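Pusen Product Review
April 25, 2026

1/
Pusen has completed its review of Kallio, a put-away task package for humanoid robots sold by Stulleck. The package is offered to kitchens, care homes and shared offices. This thread covers the main findings. The full report is available to members.

2/
Kallio is sold as a yearly service. The customer supplies the robot and the hands. Stulleck supplies the task software, a setup visit, a workspace survey and remote support during business hours. The base plan covers 14 object types, most of them fruit, boxed goods and cups.

3/
Our review was limited to one task family: taking an item from a basket on a table and placing it in a refrigerator. We chose it for its mix of a narrow reach, a change of height and an object that bruises if it is squeezed too hard.

4/
The pick begins at the corner of the table. The hand comes in from above the rim with the fingers curled down. Basket placement matters at this stage. Stulleck's setup guide asks for the basket to stay close to the table edge on the robot's side, and our results support that advice. 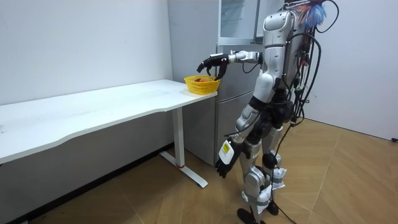
5/
Pick results. We logged 2,407 attempts. Single pieces of round fruit gave the best results by a clear margin. Results fell when two pieces were touching, and fell again when fruit rested against the basket wall. The software usually backed off and tried again without damage to the fruit.

6/
Placement was the slower half of the task. The arm has to rise well above table height and stop short of the edge of the compartment. Kallio reduces speed near the refrigerator, and customers who watch a demonstration should expect a pause before release.

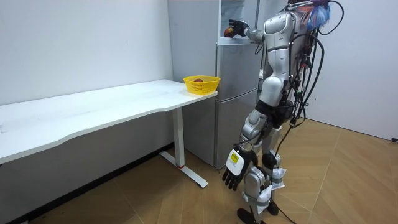 Apple held at the upper compartment during a placement run.

7/
Door handling is sold separately. The base plan assumes that the compartment is already open. We consider this a real limit for home use and have asked Stulleck to state it on the first page of its product sheet. It now appears only in the terms of service.

8/
Hands. Kallio supports 2 hand models at present, both from Stetik. Support for other makers is planned for October. Buyers who own different hands should wait for that release and ask for a trial before signing a yearly contract.

9/
Setup. The workspace survey was thorough and the written record we received was clear. Moving the table afterward requires a new survey. The first repeat visit is included in the plan, and later visits are billed. Sites that rearrange furniture often should plan for this cost.

10/
Support. Messages were answered the same day in most cases. One software update changed the release height, and we had to repeat a set of runs. Stulleck confirmed the change when we asked, but it was missing from the update notes.

11/
Wear. Stulleck recommends a full calibration check after around 2,000 cycles. We found the interval reasonable for light use. Sites that run the task all day should check more often and keep a written log.

12/
Rating: recommended with conditions. Kallio suits sites with a fixed table, a fixed refrigerator and a short list of items. We do not recommend the base plan where staff cannot open the door for the robot.

13/
Members may request the test protocol and the full attempt log through the Pusen member desk. Stulleck received a copy of our findings before publication and corrected one error in our description of its support hours. It had no other role in the review.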